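3.2 Drying racks and the treatment of the work surface

The second group of objects considered in this study consists of small racks intended for the drying of cups, bottles and plates. Of the 44 household items catalogued at Wetley, racks were the category over which participants disagreed most. Some regarded a rack as a fixed part of the kitchen, comparable with the sink. Others treated it as a thing to be brought out after a meal and put away again, and objected to its presence on the worktop at any other time. Hervieu has described the first group as "standers" and the second as "clearers", and those terms are kept in the present section.

The distinction had practical consequences for the layout of the table. Standers asked for the rack to be placed first, with cups arranged in relation to it. Clearers preferred to set down the cups and to find room for the rack afterwards. In both cases the tabletop was covered with brown paper before the session began, so that the position of each item could be marked in pencil and the sheet kept as a record. A rack with a black wire frame and a pale wooden handle, placed lengthwise on the paper, is shown in Figure 4, together with a yellow plastic cup.

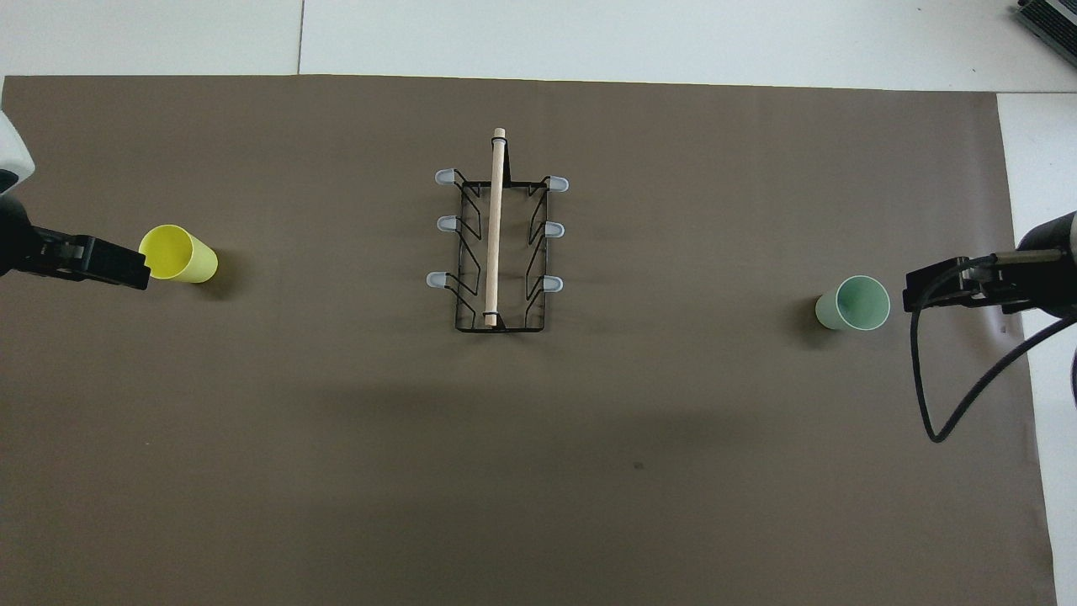 Figure 4. Wire rack with capped prongs and central wooden handle, on a papered tabletop.

The handle received more comment than any other part of the rack. Participants who had used only plain racks at home took it to be a sign that the object was meant to be carried while loaded, and several asked whether it could be taken to the table with the cups still on it. Standers were less interested in this possibility. The capped ends of the prongs were generally approved of, chiefly by those who had chipped a glass on bare wire in the past.

Cups were placed according to habit. At the Vaher sessions, held in June, 40 participants completed the full task, and 2 withdrew before the rack was introduced. Among those who completed it, placing a cup upside down over a prong was the usual choice, although a minority stood cups beside the rack on the paper and described this as sufficient. Butkienė notes a similar practice in shared kitchens, where a cup left beside the rack is understood to be in use again shortly.

Positions marked on the paper sheets were transferred to a common grid, giving 1,172 entries across both sites. Sheets on which the pencil marks could not be read were set aside and are listed in Appendix B. The treatment of plates, for which the Perkine rack was used, is reported separately in Section 3.3.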